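Lurnis router: game server filter drops Kuveo matchmaking after cloud sync
Status: open, waiting for customer

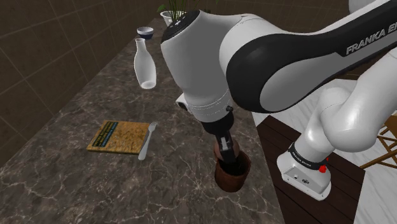
Kitchen scene: arm at the pot, countertop and tiled wall

Reported behaviour
Customer plays Kuveo on PC, wired to a Lurnis router on firmware branch 20. With the distance filter set to 200 miles, matchmaking stays on "searching" and then returns to the lobby. With the filter off, a match is found in under a minute. The fault started after a cloud sync in July. Other games on the same PC are unaffected.

Checks so far
1. Router restarted, PC restarted. No change.
2. Device removed from the filter list and added again as "PC". No change.
3. Home location on the map was set to the wrong coast. Corrected. No change to matchmaking, but the distance readings are now right.
4. Range widened to the maximum. Match found, hosted at the Seppälä data centre, ping 25 ms.
5. Range put back to 200 miles. Fault returns.

Log extract
filter: host denied, reason=distance, list=Anivora-EU
filter: host denied, reason=distance, list=Anivora-EU
filter: session closed by client

Findings
The Seppälä hosts are listed in the cloud file with the coordinates of the Anivora head office, so the filter treats them as out of range. The ping does not fit that position. Almost 100 addresses in the same block carry the same entry. The client makes its first contact with one of them before peer hosting is offered, which explains why the lobby never fills.

Workaround
Keep the range at maximum and set the ping limit to 25 ms. Then clear the cached hosts under Filter > Advanced and start Kuveo again. Do not add the hosts to the allow list by hand, as these entries override the next cloud update.

Next step
Corrected coordinates have been sent to the cloud team. Customer to run a sync when the update is out, go back to 200 miles and attach a fresh log to this ticket.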